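Brarusside Skills Trust
Bench Automation for Small Laboratories
Interim report to the Mukska Fund, second period

Prepared by Radosław Urbańczyk, project lead

Summary

The main event of this period was the open day in May. The grant agreement asked for one public demonstration before the end of the second period, and this was it. We ran the bench from 10 a.m. to 4 p.m. in the ground floor workshop at Brarusside. Almost 30 people came, mostly from small testing labs, plus one group of teachers from Skonudine. Spending on the day was $2880 against a budget line of $2000. The overrun is explained below.

What we showed

The task was clearing up a mixed bench. Two arms share one table and sort glassware, brushes and small items into bins and racks. We chose it because visitors from working labs told us at the planning stage that they would rather see a messy table than a staged pick-and-place. Glass is also the part most people doubt. It is clear, it catches the light, and pieces lying on their sides are harder to grip than pieces standing up. 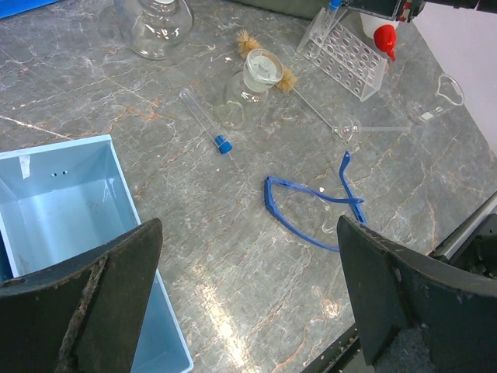

Each session lasted 30 minutes, with time after it for questions. We ran 7 sessions. The operator stopped the arms twice during the day, both times by choice, to let visitors look closely at the grippers. There were no injuries and no broken glass.

Two sessions started late. The first was held up by a software update that should have been done the evening before. The second was held up by a group that arrived early and wanted to talk through cable routing on the arms. We have moved the update to our setup checklist.

For the afternoon we added household items to the table. This was a request from the Skonudine teachers, who wanted something their students would recognize. It made the task slower but the discussion was better for it, and we plan to keep the mixed setup.
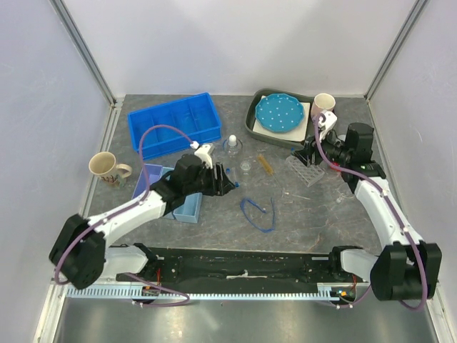

Both arms at the shared table, with lab items and tableware set out together.

Visitor comments

We collected written comments at the door. The most common question was how long it takes to teach the system a new object. Our answer on the day was not clear enough, and we are writing a one-page sheet on it. Several visitors asked about cleaning the grippers between jobs. Others wanted to know if one arm would be enough for a small lab. For simple sorting it would be — the second arm mostly helps with handovers and with objects that need to be held steady.

Dehghan, our equipment supplier, sent two staff members and has offered a follow-up visit to discuss gripper wear.

Budget

The extra $880 went to safety screens for the visitor side of the room and to a second trained operator for the full day. We had planned on one operator and a half-day assistant. The difference has been covered from the travel line, which was underspent, so no additional funds are requested.

Next period

We will finish the sheet on teaching new objects, repeat the demonstration at Skonudine with a smaller group, and replace the gripper pads before that visit. The Skonudine room is smaller than ours and we still need to confirm the power supply there. A draft plan will reach the Fund before the next payment request.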